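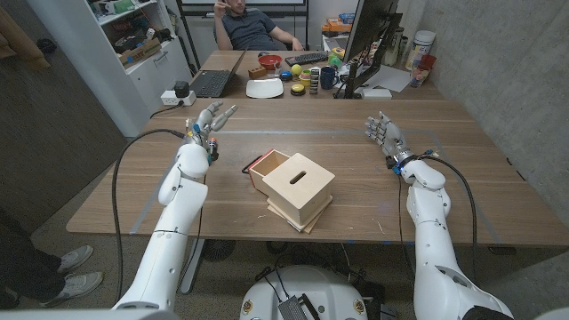
3.2 What ends up on a shared table

Figure 4. The long table at Clerkport, with the slotted box in the middle and the second desk behind it.

I should admit early on that I like other people's desks far more than is decent, so this was my favourite part of the study to write. The long table in Figure 4 is the one our participants kept calling "the good table", and I can see why. It has a warm walnut-brown grain and plenty of length, and people would walk past two perfectly usable desks to get at it. When Aoife Ní Chonaill and I first drew up our list of surfaces we had it down as a work table. By June we'd given up on that and were calling it a parking place, which is the word Kobina Ankrah used in his interview and which I've shamelessly kept.

We sorted everything we met into "working things" (out because someone is using them), "waiting things" (out because someone means to come back) and "settled things" (just out). The sorting was done from interviews and the weekly walk-rounds, never from a photograph alone, as a mug looks much the same whichever group it belongs to! Across all the sites we logged 1,645 items, and I'll happily confess that the last 97 of those gave us more arguments than all the rest put together.

The plywood box is a nice case. It has a slot-shaped opening in the top and stands on a flat wooden base board, with an open wooden piece, red round the rim, leaning against it. Aoife read the red-rimmed piece as a lid and I read it as a tray, and we never did settle it. What mattered for us was the leaning. Things that lean on other things were nearly always described to us as waiting, and people got quite protective about them ("don't move that, I'll lose my place" was Keabetswe Jacobs, and she said it twice). The faint strips of pale tape on the tabletop belong in this section too. Tape marks turned up at several sites, and people kept inside them very faithfully, even when they couldn't tell us who had put them down.

The second desk, where the long table stops, is another matter altogether. There's an open laptop, a keyboard and a monitor, so you'd expect office clutter, and then you get a red bowl, a yellow ball, a stack of coloured rings and a dark blue mug in among it all. Gerrit Mabuza called this sort of mixture "the drift", and his idea was that small things travel towards screens. I was doubtful, but our walk-round notes do lean his way: loose paper in particular gathered beside monitor stands, as it has in Figure 4, and it tended to stay there from one visit to the next.

One thing I'd do differently is the plates and bowls. We coded them all as kitchen items wherever we found them, and Dumisani Cele pointed out (quite rightly, and a bit late for us) that a bowl on a desk may have no kitchen in its life at all. We recoded that group by asking people what each piece was for, and the revised figures are the ones used in Section 3.3.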